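Basville Community Sailing, Spring Progress Report
Submitted to the Peñalver Fund

Boats and repairs

The grant paid for a refit of Wimico, our 28-foot sloop, and for a new set of sails for the training dinghies. Wimico went back in the water in May. The standing rigging was replaced, the head was rebuilt, and the old bilge pump was swapped for a larger one with an automatic switch. The engine still needs a new heat exchanger. We have the part and expect to fit it before the fall cruise.

Meltside, the smaller boat, is not ready. When the deck hardware came off, the core around the mast step was soft over a larger area than the survey showed. The yard has cut it out and is laying new glass. This used up the repair reserve, and we are asking to move the unspent dock fee money to cover the rest. A revised budget is attached. 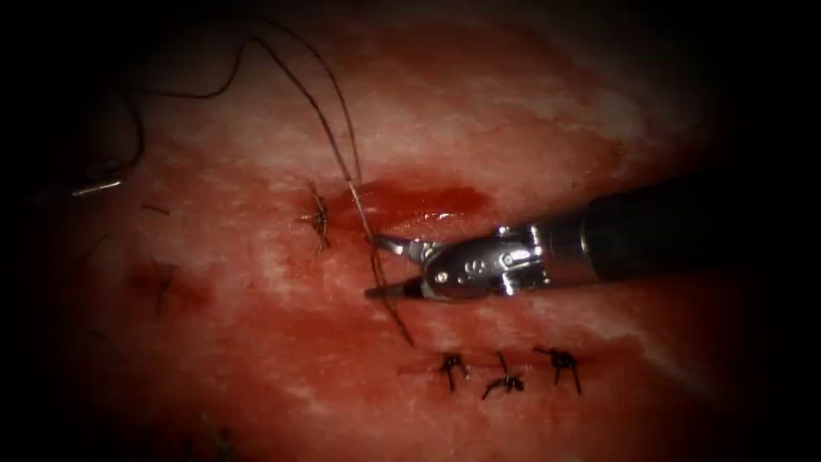
Most of the crew who sailed on Wimico this spring said the boat handles better with the new rig, but one asked why the reefing lines still run to the mast when beginners are told to stay in the cockpit. We agree with the point. Leading the lines aft will take two turning blocks and a clutch, and we have priced them under the existing equipment line.

Training

Eighteen people signed up for the beginner course and 16 finished it. Classes met on Sunday mornings at the town dock. We lost two sessions to wind and made up one of them on a weekday evening. Five of the graduates have moved on to the coastal course, which covers anchoring, night watches and basic chart work. Two more are waiting for a place.

The overnight trip to the outer islands was shortened to a day sail on account of fog. We plan to run it again at the end of summer with the same crew list.

Next period

Finish the deck on Meltside and step the mast.
Lead Wimico's reefing lines aft.
Replace the dinghy trailer tires.
Open sign-up for the second beginner course.

The next report will include the yard's final invoice and the updated insurance survey for both boats.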